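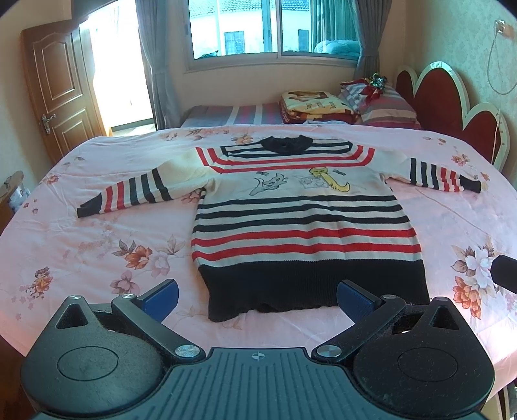

**Hegyi striped knit sweater, cartoon front**
Item 507

Long-sleeved knit sweater in cream with alternating black and red stripes on the body and sleeves. The collar, cuffs and hem band are black, and the collar and hem are ribbed. The chest has a printed graphic of a gray cat and a yellow character with a long curling tail.

## Sizing

Measured flat, on a bed or table, without stretching the knit.

| Size | Chest, flat | Length |
|---|---|---|
| Small | 54 cm | 60 cm |
| Medium | 58 cm | 63 cm |
| Large | 62 cm | 66 cm |

The fit is loose. If you are between sizes and want it closer to the body, take the smaller one. The hem band is wide and sits at the hip on most people.

## Care

- Turn inside out before washing.
- Cold wash, gentle cycle, with dark colors the first time.
- Do not tumble dry. Lay it out with the sleeves straight and pull the hem level.
- Do not iron the print.
- Store folded. Hangers leave points in the shoulders.

Light pilling under the arms is normal with wear. A fabric comb takes it off, but keep the comb away from the print.

## Orders and returns

Ships folded in a paper mailer. Orders placed by 2 p.m. leave the same day, except Sunday. Unworn sweaters can be returned within 30 days with the tag on. Exchanges for another size are free once per order.

Large is out of stock until February. To be put on the list, write to Odette Gilbert at the Bonska shop and give the item number and size.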